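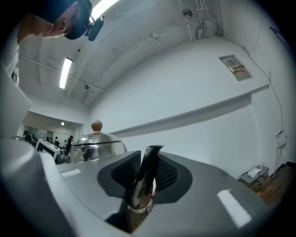 Section 3. Laying the portable dance floor

The Biretmont floor comes with a printed sheet that says two people can put it down in half an hour. We have never seen this done. Allow an hour and a half and bring three people, one of whom has laid it before.

These instructions are for the main room at Flidbridge. The lodge in Wustitz has a sloping floor near the stage, and Silvia Pešek keeps a separate page for it.

Before you start

1. Sweep the whole area, including the part you think is clean. One pebble under a panel will click all through the slow numbers.

2. Walk the carpet in socks or thin shoes and feel for lumps. The sheet claims the panels "adapt to most surfaces." They don't adapt to the outlet cover by the kitchen door, so keep the floor clear of it.

3. Run a strip of masking tape along the wall side for your first row. Measure from the wall at both ends. The wall looks straight, but check anyway.

Laying the panels

4. Start in the corner farthest from the double doors, with the tongue edges facing into the room.

5. Set the first row along the tape. Push each panel in flat until the seam closes. If it won't close by hand, lift it out and look in the groove for grit.

6. Lay the second row with the joints offset by half a panel. Half panels are in the gray cart, under the full ones, where you will want them first and reach them last.

7. Turn each cam lock with the hex key until it stops. A quarter turn is supposed to be enough. On the older panels it takes more, and on a few the lock spins forever. Mark those with tape and put them in the middle, with good panels on every side.

CAUTION: Do not hit the panels with a mallet, even a rubber one. The sheet recommends it. We followed that advice in September and split a tongue.

8. Fit the edge ramps last. Corners go on before straights.

CAUTION: No dancing on the floor until every ramp is on. This includes "just trying it out." An open edge will catch a heel.

Checking the floor

9. Walk every seam slowly, then do a few turns in dance shoes. If you can feel a ridge through the sole, reset that panel.

10. Dust with a dry microfiber mop.

NOTE: Members will offer you dance wax, talc, and cornmeal, each with a story about how well it worked somewhere else. Please say no. Murali Naidu tested the Verhoeven "speed powder" on 2 spare panels, and the main difference was the cleanup.

Taking it up

11. Ramps off first, then unlock from the door side and work back toward the corner. Stack face to face with felt between — the felt squares are in the cart drawer.

12. Count the hex keys back into the pouch. There should be 3. If you are short, look under the last stack before you call Braulio Ocampo, who has the spare and lives across town.

Go on to Section 4 for speakers and cables.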